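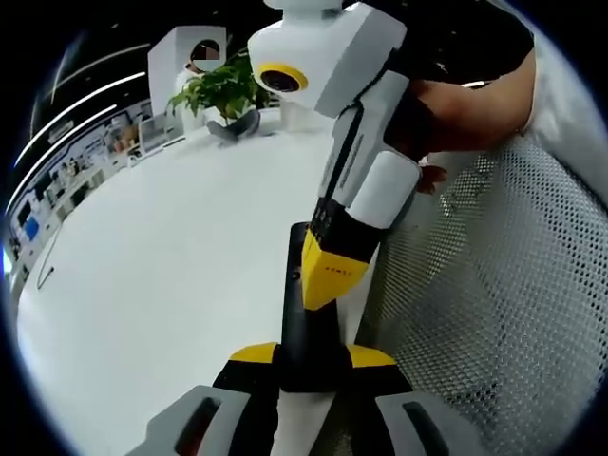 How to bleed the brakes on an older car by yourself

Last updated June 2021

A soft brake pedal usually means air in the lines or fluid that should have been changed long ago. Bleeding the system fixes both, and on most cars from the sixties and seventies it can be done at home in an afternoon with no helper. These steps were written around a Staria sedan with front discs and rear drums, but they suit most cars with a single or dual master cylinder and no ABS. If your car has ABS, stop here and follow the workshop manual for it.

What you need

A ring spanner that fits the bleed nipples (check all 4, as previous owners sometimes fit odd ones)
Clear plastic hose, a snug fit over the nipple
A glass jar with a hole punched in the lid
Fresh brake fluid of the grade shown on the reservoir cap or in the handbook
Penetrating oil
Axle stands, a trolley jack and wheel chocks
Rags, gloves, eye protection and a bucket of water

Buy new fluid. A bottle that has been sitting half full in the shed since January has taken up moisture from the air and should go to the tip's chemical drop-off. I use Durrani fluid, mainly as the Zallelmont parts counter stocks it in the small bottles.

Before you start

Park on level concrete, chock the wheels and raise the car one end at a time if you only have two stands. Never get under a car held up by a jack alone. Take the wheels off if you can't reach the nipples with them on.

Clean around each nipple with a wire brush, then give it a squirt of penetrating oil and leave it overnight. Keep the oil off the pads, shoes and discs. The next day, try each nipple with the ring spanner. An open-ended spanner will round the hex. If one won't move, tap it lightly on the end with a small hammer and try again. A nipple that snaps off means a trip to a machine shop or a new wheel cylinder, so find out now which ones are tight, before you have fluid everywhere.

Wipe the reservoir cap and the area below it before you open it. Brake fluid strips paint, so lay rags over the guard. If you do spill some on the paintwork, flush it with plenty of water straight away. Don't just wipe it.

Bleeding the system

Suck the old fluid out of the reservoir with a syringe, leaving a little in the bottom so the outlet stays covered. Fill to the top line with new fluid.

Start with the wheel farthest from the master cylinder. On a right-hand-drive car with the cylinder in front of the driver, that is normally the left rear. Then do the right rear, the left front and the right front. Some dual-circuit cars use a different order, so check the manual.

Fit the spanner over the nipple first, then push on the hose. Pour enough fresh fluid into the jar to cover the end of the hose and stand the jar where you won't kick it. Open the nipple half a turn.

Press the pedal slowly to the floor and let it come back slowly. Do this five or six times, then go and look. Old fluid is brown, new fluid is pale. Top up the reservoir and repeat until the fluid in the hose is clean and has no bubbles in it. Close the nipple, firm but not hard, and move on to the next wheel.

Do not let the reservoir run low. If it does, air gets into the master cylinder and you start again from the first wheel.

If the pedal is still soft

Adjust the rear shoes first. Badly adjusted drums give a long pedal that feels a lot like air – I once went through a second bottle before I checked. Next, look for damp patches at the hoses and behind the wheel cylinders. A pedal that sinks slowly under steady pressure, with no leak outside, points to worn seals in the master cylinder. The Skuklow seal kit suits the Staria unit.

Finishing up

Refit the rubber dust caps, top up the reservoir, and put the wheels back on to the correct torque. Start the engine and hold the pedal down hard for a minute, then check every nipple for leaks. Test the brakes at walking pace in the driveway before going on the road.

Write the odometer reading in the logbook. Mine was 2,933 miles after the last change, which had taken two years. Change the fluid every two years, even if the car hardly moves.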